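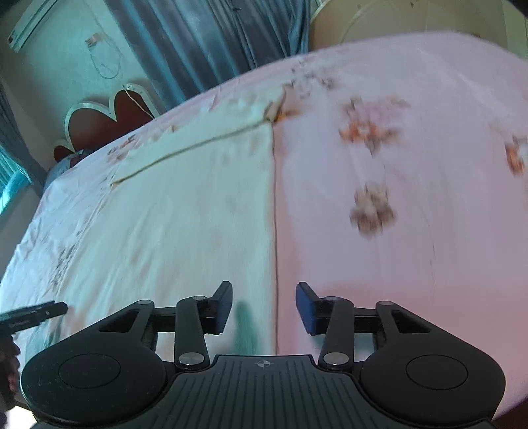
## Is the Prusinar starter kit worth it for soft household stuff, or should I wait for the Wikarley?

I'm trying to decide whether to keep a Prusinar hand-held gripper kit (the one with the recording plan bundled in) before my return window closes. I want to collect demonstrations of ordinary bedroom chores, mainly making beds and folding blankets, and train a small policy on them over the winter. The sales page shows it picking up a lemon. It picks up lemons beautifully. My problem is a bed with a folded pink-and-white blanket on top of a pink floral sheet, and as far as I can tell the pads on these two fingers were designed by someone who has never met a blanket. When I close on a single layer I get either nothing or the blanket plus the sheet under it. I have 16 days of the return period left and I've paid 400 for the kit, not counting the plan.

Specific things I'd like to know:

- Do the optional soft pads help with thin fabric, or are they lemon pads in a nicer bag?
- Does a busy printed sheet do anything bad to the tracking? Support told me "patterned surfaces are supported," and I'd like to hear it from someone who isn't support.
- Has anyone used the Wikarley for bedding? It's dearer and the waiting list says October, without committing to which one.

I've read the manual. Both pages.

*Beatriz Valente*

---

**Andri Pfister**

I've had the Prusinar since spring and used it mostly on laundry, so I'll take these in your order.

Soft pads: yes, buy them, but don't expect a miracle. They're grippier and they give a little, so you can press down on the cloth and drag a ridge up before you close. That's the whole trick with single layers. Go in with the fingers wide, touch down, slide them toward each other slowly and let the fabric bunch between them. If you come straight down and pinch like you're picking up a coin, you'll get two layers or none on any pads at any price. Mine took a few evenings to stop feeling silly.

A better place to start is an edge or a fold. Your blanket has a nice long straight one in the photo, and I'd record all my early demos from there. Leave the middle of the blanket for when you're good and the policy is too.

Tracking: a printed sheet is the good case. Those big orange and brown flowers give it something to hold on to. What ruined a batch for me was a plain white duvet under a plain white wall, where the recorded path wandered off through the mattress like a ghost. The catch with bedding is that the pattern moves when you pull it. So keep something that stays put in view as much as you can. You've got a headboard with a large heart on it and an air conditioner on the wall, and I doubt either one is going anywhere. Tilt up a bit at the start of each take so it sees them, then get to work.

Also watch your window. Bright window plus shiny sheet and my exposure hunted all over. I draw the curtains and put on a lamp.

The thing I'd complain about is the plan. You get 17 hours of processing and failed uploads count against it. I lost 6 hours' worth to one bad evening of wifi and got a very cheerful email about it. Process locally if your computer can stand it.

Keep the kit, skip the plan when it renews.

---

**Leopold Rainer**

Why would you want a robot to make a bed. You're going to get back in it.

But if you must, I returned mine and bought the Serra secondhand. Heavier, uglier, better pinch. No idea about patterns, my sheets are gray.

---

**Damian Kaufmann**

Andri is right about sliding in from wide, less right about the soft pads. They pick up lint, and after a week of blankets mine had the grip of a felt slipper. Damp cloth, wipe, let them dry, repeat forever. The spare set costs extra, naturally.

On the Wikarley: I borrowed one from Ambros Egger at our robotics club for a weekend. It has narrower fingertips and it's clearly better at getting under an edge. It's also tiring. By the tenth blanket my wrist had opinions, and you can see it in the data, because the last takes all sag to the left. For small items I'd pick it. For a bed, where you're leaning over and reaching across the whole time, I'd stay with the Prusinar and get on with it.

One thing to check before your window closes: work the fingers open and shut slowly and feel for play in the linkage joints. My first one had a loose pivot, so the two sides didn't meet evenly, and that alone will give you the "nothing or both layers" result. They replaced it without a fuss, though I did have to send a video, and then the same video again in a different format.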